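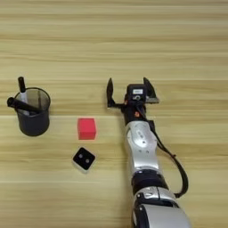 August, early evening

Shower block again, and what a good day! Finally got a full set of readings on the Braltham loop, the one that feeds the lakeside pitches at Stollow, and the numbers hang together for the first time since we started poking at it.

Setup same as last week: thermometer in a cup on the stall floor, stopwatch, push the button, wait for the water to reach shower temperature. Did all 13 stalls in a row with the laundry shut off, then the far stall three more times with it running. Far stall took 46 seconds from a cold start. The one next to the boiler room is hot almost before you've stepped back from the spray, so there is no mystery left about why the families on the lake side complain and the ones by the entrance think we have the best showers on the coast.

Then the fun part. Boonmee Rojanasak found the return line valve behind the mop sink, which is on no drawing I own, and it was nearly closed. Opened it a half turn, gave the loop time to settle over lunch, and ran the far stall again: around 30 seconds. For a half turn! I made him repeat it with me holding the watch and it came out the same.

Did not open it further. The near stalls dropped a little when we did the half turn (you can feel it more than measure it) and I want proper readings on those before I go chasing the far end.

Meter in the boiler room read 673 when we finished. Writing it here so I stop losing it on the backs of site maps.

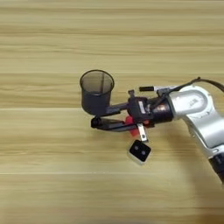 *Wood tabletop, with the arm at the right.*

Other things from today:

- Push buttons: stalls by the family room shut off early. The spring feels fine, so I think it's the little filter. Pulled one and it was full of sand, packed solid. Want to try rinsing against swapping, same stall, same day.
- Yusof heads (the wide flat ones) are lovely to stand under but they make the wait feel longer. More cold water on your feet. Try one of the narrow ones from the Raltcombe box in the far stall before we order more of anything.
- Drain at the dog wash is slow again. Not today's problem.
- Dirceu Bezerra wants the tent field block done next, ahead of the cabins. I agree with him now — the tent people have no other shower, and the cabins can live with theirs until the end of the season.
- Pipe wrap in the crawl space is missing for a stretch past the second hanger. Could be a good piece of the heat loss right there. Bring the long flashlight and knee pads.

Also tried the quiet-hours test we talked about, with the pump slowed down late and nobody using the block. The noise through the wall of the end cabin is way down. I sat on the bunk in there and could hear the lake. Very happy with that one. Need to check what the slow speed does to the first shower in the morning.

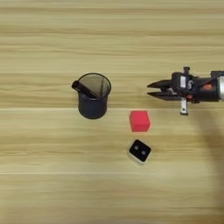 Can we leave the return valve open a half turn while the park is full?

Leave it at the half turn for now, and check the near stalls every morning before the rush. If any of them runs lukewarm, bring it back a quarter and write down when.

Marked the valve handle with red paint so we can see if it gets bumped. Boonmee is adding it to the drawing.

Next: near stall readings, filter rinse, wrap. Pick up more thermometer batteries, and ask Dirceu which key opens the tent field boiler closet.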